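Workshop tips: comparing hand-held grippers at the kitchen table

Posted 20/05/2020 by Lurdes Brandão

You don't need a proper bench to find out which gripper suits you. Most of what follows came out of a few evenings with three hand-held grippers, a bag of fruit and a kitchen table. Rami Haddadin lent me two of them and the third was mine. They go by the names their makers gave them: the Potham, the Dagdag and the Piltley.

Start with the pivots

Before you pick anything up, work the fingers open and closed with nothing between them. Feel for side play at each pivot. A little is fine. If one finger wobbles more than the other, the grip will pull to that side and you'll blame your wrist for it. Nip up the pins or bolts a quarter turn at a time and try again. On the Dagdag I went too far and the fingers stopped springing back, so I had to undo the lot.

Check that both pads meet flat. Close them on a strip of paper and tug. If the paper slides out at the top but holds at the bottom, the pads are toed in.

Use fruit before you use anything dear

Fruit is cheap, it comes in odd shapes and it shows damage. Lemons are my first choice. The skin has enough texture to hold, the ends are narrower than the middle, and a lemon gripped off-centre will roll out of the pads and let you know. Mandarins are softer and show up a heavy hand. Leave stone fruit until you trust the tool.

Set the fruit out on something you can wipe down. Wrapping paper, an old poster or a plastic tablecloth will all do. Busy patterns are worth trying if there's a camera on the tool, as plain white makes everything look easier than it will be on the day. Tape the corners, or the sheet will lift when you come in low.

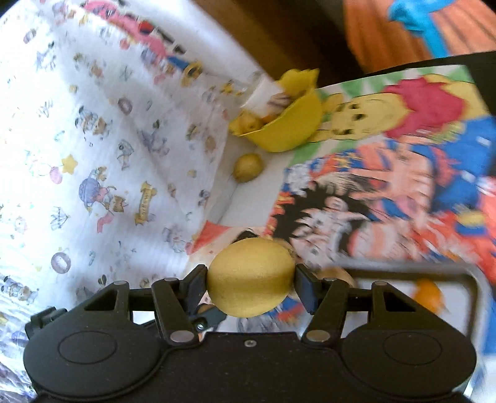
Lemon held between the pads, with more lemons in the bowl behind.

Grip across the middle of the fruit with the same amount of pad on both sides. Approach slowly for the last hand's width and stop before you close. Moving and closing at the same time is the most common mistake and it's the hardest one to break.

Keep the test the same for each tool

Pick one job and stick to it. Mine was table to bowl, then bowl to table, 30 goes for each gripper, same fruit, same bowl. I wrote down drops and nothing else. The Potham dropped 9, nearly all of them coming back out of the bowl. Its body is wide and it fouls on the rim if you come in straight. Tilting it helps.

The Piltley did better in the bowl and worse on the table, where the fingertips skated on the sheet. The Dagdag was steady at both but tired my hand. It weighs 530 grams on the kitchen scales, and you notice that by the end of a run.

Rimantas Laur tried the same test left-handed and got a different order altogether. If more than one person will use the tool, have each of them do a run before you settle on one.

Cameras

A wide lens mounted close behind the fingers gives you plenty of table in view, but straight edges will bend towards the sides. Don't judge distances out there. Judge them between the pads.

Blur is the other thing to look for. Play back a short clip and step through it. If the background streaks while the fingers stay crisp, you are swinging the tool too fast for the light you've got. Slow down, or add a lamp. I moved a desk lamp to the far side of the table and it made more difference than any setting in the menu.

Wipe the lens before every session. Lemon oil leaves a haze that you won't notice until later.

Cleaning up

Juice gets into pivots and goes sticky overnight. Wipe the pads and links with a damp cloth, dry them, and work the fingers a dozen times. No oil on rubber pads.

Throw out any fruit that's been squeezed hard, or cut it up the same day. Bruised lemons are fine for cordial.

Label the clips as you go with the tool's name and the run number. I had 164 of them by the end and the first evening's lot were all called "test". Zane Zariņš puts a scrap of masking tape with the tool's name in view at the start of each clip, and I've taken that up.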